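Work visa renewal while spouse's dependent visa is still pending – do I wait?

Posted by Nhung Khúc in Visas & Residency
Nov 26, 2020

Hi all, hoping someone has been through this. I'm on an employer-sponsored work visa and it runs out in August. My husband's dependent visa application went in a while back and the portal still says "under review", same as it has for weeks. My company (Helmy, small outfit, the HR person is also the payroll person) wants to start my renewal early because they got burned by delays once before. I'm worried that if my visa number changes in the middle of his application, his gets kicked back and we pay all over again. We're already out 3,771 between the fees, the translations and the medical, and I really don't want to do that twice.

Has anyone renewed the main visa while a dependent one was open? Did you tell the office first or just go ahead?

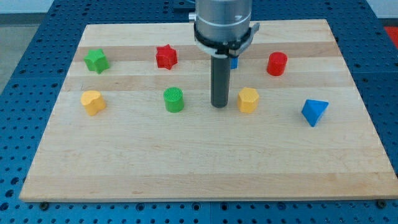 Oh, and a side thing, in case it matters. My job title on the visa says "technician" and the new contract says "senior technician, assembly". HR says it's the same category and I shouldn't fuss. But the form has a box for a description of your workplace and duties, and last time I left it nearly blank and got a letter asking for more. Do they want real detail in there, like "works at a blue worktable with rows of holes in it, parts set out on a wooden board", or is that silly? I never know how much to write in those boxes. Thanks so much!

mapleleaf_dad

Yes, we did it, and it was fine, but tell them first. I sent a message through the portal with my old visa number, my husband's application number and one line saying a renewal was coming. Got a reply in 4 working days telling me to upload the new approval when I had it. I did, and his file just carried on – no new fee. Keep a copy of that reply! The person at the counter later had no idea about it and I had to show it on my phone.

On the box, I'd write two or three plain sentences. Who you work for, what you do most days, who you report to. I'd skip the furniture, haha.

Endness

just wait till his is done, why risk it

Plultent

I'd be careful with waiting. August sounds far off but Helmy will need time for the paperwork, and if yours lapses his has nothing to hang on. Ask HR what the earliest filing date is where you are and work back from there. Mine took 30 days, then another 5 for the card to show up.

Don't brush off the title thing either. "Senior" by itself didn't matter for me, but a coworker's new title landed in another category and she needed a fresh form from the employer. Get HR to check the code next to the title, the words alone won't tell you much. And if the contract and the form don't match word for word, ask them to fix it before anyone signs.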